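Quiénes somos

Skoltoria es un taller de material didáctico manipulativo. Diseñamos, mecanizamos y acabamos bloques geométricos, tableros de trabajo y bandejas de clasificación para centros de educación infantil, gabinetes de psicomotricidad y ludotecas. La empresa la fundaron Heledd Llewellyn, ingeniera de materiales, y Gervásio Camargo, ebanista, que hasta entonces fabricaban por separado para terceros. La forma jurídica es de sociedad limitada y el capital sigue en manos de ambos.

La plantilla es de 14 personas, repartidas entre oficina técnica, corte, acabado y expedición. No subcontratamos el lijado ni el color. El secado se hace en cámara propia, con registro de humedad por lote.

Qué fabricamos

El catálogo se organiza en tres líneas.

Jullar es la línea de bloques sueltos: cilindros, prismas triangulares, cubos y prismas de estrella de cinco puntas. Cada figura se suministra en rojo, azul y verde, con acabado brillante o mate según referencia. El color identifica el grupo y la forma identifica el ejercicio, de modo que un mismo juego admite clasificación por uno u otro criterio, o por ambos a la vez.

Vídalín es la línea de tableros. Se trata de superficies rectangulares de arce encolado por el canto, sin marco ni reborde, pensadas para delimitar la zona de trabajo encima de una mesa cualquiera. Se venden por unidad y no llevan marcas impresas.

Stoletbridge agrupa bandejas, cajas y separadores para guardar lo anterior. Las cajas se dimensionan a partir del bloque mayor de cada juego y cierran con tapa corredera.

En conjunto son 906 referencias activas, contando recambios. Los bloques se pueden reponer de uno en uno; el centro indica figura, color y acabado y no necesita comprar el juego completo.

Criterios de diseño

Partimos de la disposición sobre el tablero y no de la pieza aislada. Un bloque tiene que distinguirse de su vecino cuando los dos están en contacto y también cuando hay un tramo de madera vacía entre ellos. Por eso el tablero se deja en su tono natural, entre crema y miel, y la veta se orienta a lo largo. Una base teñida compite con las piezas. Una base blanca produce reflejos molestos bajo luz de techo.

Las aristas de los prismas se matan con un radio pequeño, suficiente para la mano y lo bastante corto para que el triángulo siga leyéndose como triángulo. En la estrella el radio interior y el exterior son distintos, decisión que nos costó nueve versiones de plantilla.

Los ejercicios básicos que acompañan a cada juego son de emparejado: dos piezas del mismo color y distinta forma, colocadas una junto a otra, con separación clara respecto al resto. El cilindro rojo con la estrella roja es la pareja de referencia en nuestras fichas. El prisma triangular azul suele quedar solo, como elemento pendiente de asignar, y los verdes ocupan el lado contrario. 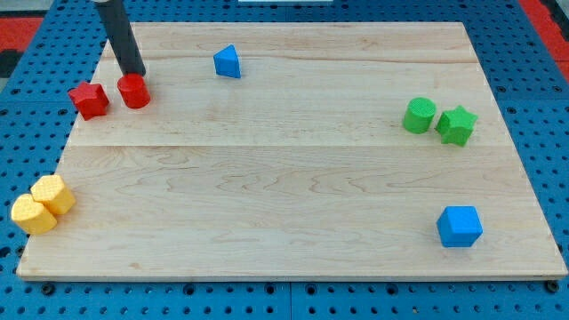

La ficha no impone un orden de colocación. Cada docente decide si el grupo empieza por el color o por la forma y anota el resultado en la hoja de seguimiento, que se entrega en papel y en archivo editable.

Mantenimiento y garantía

Los tableros se limpian con paño apenas humedecido y se secan en plano. No deben apoyarse de canto contra una pared durante el verano. La garantía cubre fallos de encolado y desprendimiento de color durante 3 años; quedan fuera los golpes y la inmersión.

Visitas y contacto

El taller recibe a equipos docentes con cita previa, excepto en junio, mes reservado a inventario. Las consultas sobre reposición se atienden desde oficina técnica, indicando el número de lote grabado en la caja.

Texto revisado en marzo de 2021.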